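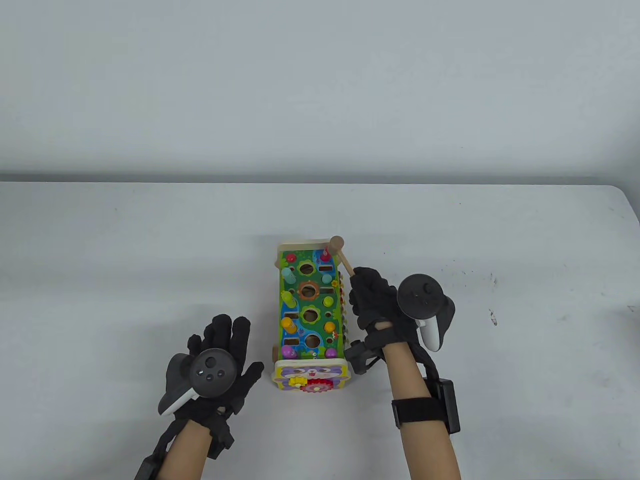
Cleaning and touching up secondhand wooden toys

Quick guide, writing this between two other jobs so excuse the mess. Gets asked for every December when people start hauling bins down from the attic.

What you need

Bowl of warm water
Dish soap, a few drops
White vinegar
2 soft cloths, one for wet, one for dry
Old toothbrush
Sandpaper, 200 grit and 300 grit
Cotton swabs
Food-safe mineral oil or a beeswax finish (I use the Zostetti one, any will do)

Before you start

Check it over first. Wiggle everything. Loose pegs, loose wheels, split ends. Run a fingertip along every edge, slowly. Anything that catches gets sanded later.

Old paint — if the toy is really old or you don't know where it came from, stop here. Don't sand it. Could be lead. Put it on a shelf to look at or get rid of it. The home test swabs miss things so I wouldn't bet a toddler on one.

Washing

Do NOT soak. Wood swells, pegs jam, glue lets go. I lost a nice Claltwood train that way, left it in the sink during a phone call.

Dip the cloth, wring it out hard, wipe. Painted parts get a light hand, no scrubbing. Check a hidden spot first to see if color comes off on the cloth. If it does, switch to plain water and barely damp.

Toothbrush for grooves and corners. Cotton swab for the inside of holes, that's where the old snack crumbs live. Turn the swab, don't jab.

Smelly toy? One part vinegar, one part water, wipe, then wipe again with plain water. Smell goes when it drys. Mostly. Basement smell can take a few rounds.

Drying

Towel it right away. Then stand it on edge somewhere with air moving, overnight at least. Not on the radiator, not in the oven. Not full sun either, painted sides can fade. Pull out any pegs that come out so the holes dry too.

Sanding

Bare wood only. Start with the 200, go with the grain, short strokes. Finish with 300. You're after smooth, not new. Wipe the dust off with a barely damp cloth and let it dry again.

For tight holes roll a strip of paper around a pencil. If a peg sticks, sand the peg a little and try it, then a little more. Easy to go too far and then it just falls through.

Chipped paint

Small chips I leave alone if the edges are flat. If you do want to touch up, use a water-based paint labeled safe for toys, small brush, thin coats. Follow the can for drying time. Ifeoma Olaniyan mixes her own colors to match and you really can't tell, I just get close and move on.

Oiling

Bare wood only, again. A dab on a cloth, rub in, wait around 85 minutes, buff off whatever is left. Feels greasy = too much. Skip this on hammers if the handle is already slick.

Last check

Tug every small part, hard. Anything that comes off and fits in a mouth, the toy doesn't go to a little one. Glue isn't a fix for a cracked peg, make a new one from dowel or leave teh hole empty.

Storing

Dry box, lid not airtight. Cardboard is fine upstairs, not in a basement. Keep hammers and loose bits in a cloth bag with the toy they belong to.

Stuffed animals are a separate page, still working on it.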